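Gallery: Does fruit really belong on a plate?

Print this page | E-mail to a friend

Filed under: Table & Kitchen > Things we've been told to do

The claim doing the rounds is that the fruit bowl is finished and we should all be keeping our fruit on a flat plate in the middle of the table. I have my doubts.
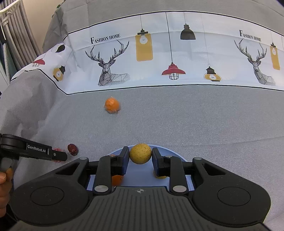 Zawadi Gachanja wrote in to say that a bowl only hides the bad one at the bottom, and that she has had hers on a dinner plate since May and wouldn't go back. Fair enough. I've found the bad one at the bottom too, usually by smell. But I also know what happens on a plate when someone bumps the table.

Yellow and orange fruit, light blue plate, grey tablecloth. I'll admit the colours do the job. Blue under yellow is an old trick and it would make anything look fresher than it is, which is part of my problem with the whole idea. Most of the people recommending it are selling plates.

The rim. It curves up a little, and that slight raise is all a round plate offers against a piece of fruit with other plans. The brochure from Skorko, the homewares shop that seems to have started all this locally, calls their version "gently contained". I'd call it a dinner plate. They want 50 dollars for it, and I can get 25 worth of perfectly good plate at the op shop and have change for the fruit.

The skin. One of the yellow ones has small brown marks on it, up near one side, and the rest is finely speckled. Nothing wrong with that in my book. Supermarkets have trained us to put fruit like this back. If the plate people have one decent argument it's that you see the marks, and perhaps you eat that one first. Or you leave it there and reach past it all week, as my household does, and then it's in the compost anyway with the added benefit of everyone having watched.

The cloth. I'm less sceptical about grey fabric. It hides crumbs, it doesn't shout, and it lets a cheap plate look deliberate. What I don't believe is the advice (Kesus prints it on the packet of theirs) that a fabric cloth "never needs ironing if allowed to drape naturally". Mine has been draping naturally for years and it looks like I slept in it. Iron the part under the plate and let the sides hang however they want to.

How many pieces? The style guides like odd numbers and have reasons they never quite get around to giving. I tried it their way for a fortnight and could not tell the difference, and neither could the visitors, who ate the fruit and spoiled the arrangement. Put out what you'll get through in a few days. A plate doesn't hold much before things start sitting on top of each other, and once they do you have invented a worse bowl.

Does it keep longer? This is where the claims get bold. Amegashie, who do a very nice slatted fruit board and a less nice newsletter, say air moving around the fruit makes all the difference. I'd like to see the test. I kept some on a plate and some in the old bowl on the same bench, and they went soft on what looked to me like the same day. Hardly science, but it's one more trial than the newsletter mentions.

The fruit that doesn't belong. Bananas hang over the side of a plate and look ridiculous. Grapes wander. Peaches go flat where they sit, and you need to turn them, and you won't. A plate suits firm round things that don't mind being looked at, so if that's what you buy, go ahead. For the rest of us there's the bowl, the crisper and the paper bag.

Washing up. I'll concede this one without a fight. A plate goes in the dishwasher. The old bowl is too deep for the bottom rack and takes up the whole of the top one, so it gets a wipe and an apology.

Where I've landed, for now: the plate comes out when there are people over and the bowl does the actual work. Unum ran a reader poll on it and got 401 replies, with nearly 25 in every hundred saying they keep their fruit in the fridge and wished we'd all stop going on about it. I have some sympathy. I also have a plate of fruit on the table as I type this, so make of that what you like.

If you've tried it with a dog in the house, or small children, or a table with one short leg, I'd like to hear how long it lasted. Bold claims about freshness should come with dates.

Print this page | E-mail to a friend

More in Table & Kitchen
Linen napkins: who is washing all these?
Gallery: Butter dishes with lids that don't fit
Do you need a separate knife for tomatoes?
The cake stand nobody's cake fits on
Readers' kitchens: the drawer next to the stove
Gallery: Grey, greyer, greyest, a year of tablecloths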